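Home | Opinion | Living | Archive | Contact

2022-03-02
By Şengül Özkan

Two trays and a bit of mercy

I have a confession, and my sister already knows it, so I may as well tell the rest of Wellville. I don't believe in a tidy house. I used to! I spent most of my thirties reading those books with the calm gray covers, and I bought the label maker, and I once had 7 matching jars for things like lentils (we don't eat lentils). Then we moved from the old place on Sala Street into a smaller one, and every system I owned fell apart before July was out.

My problem with the whole organizing business is that it asks you to make too many decisions. Every single object gets a home, they say. Fine, but I have a key that fits no door I've ever met, a coupon from Plalow, a birthday candle shaped like a five, and I'm supposed to stand in the hallway after work and decide on a home for each of them? I'm tired. I want my dinner. So the candle goes on the windowsill and there it stays, next to the other candle.

What I do now is sort into two. Stuff I have to deal with, stuff I don't. One tray for each, in colors you can't mix up, and both of them shallow so the pile gets embarrassing fast. My neighbor Thabiso Nkosi thinks this is lazy – he has a wall of little drawers in his garage and I love him for it – but he also spent an entire evening last summer looking for his passport in them. 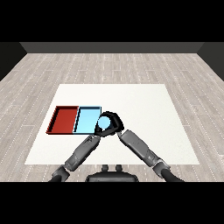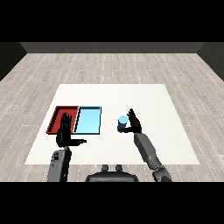 Red and blue trays, side by side.

But what about the nice boxes?

People get very protective of their boxes. I wrote a few lines on this for the Somer newsletter last year and got an earful at the bakery, mostly from folks who had just spent good money on a closet. One woman told me hers came with 5 sizes of basket and a lid for each. I asked her what was in them and she had to think for a while, and then she said "more baskets," and we both laughed so hard the line had to go around us.

I'm not against a pretty basket. I just think we buy the container when what we want is the free afternoon, and the store is very happy to let us make that mistake. A mother with a toddler doesn't need a craft station. She needs somewhere to throw the crayons.

And if you live with somebody who truly enjoys the drawers and the labels, let them have a cupboard and stay out of it. My husband has the one over the stove. I don't open it, he doesn't touch my trays, and the key still fits nothing.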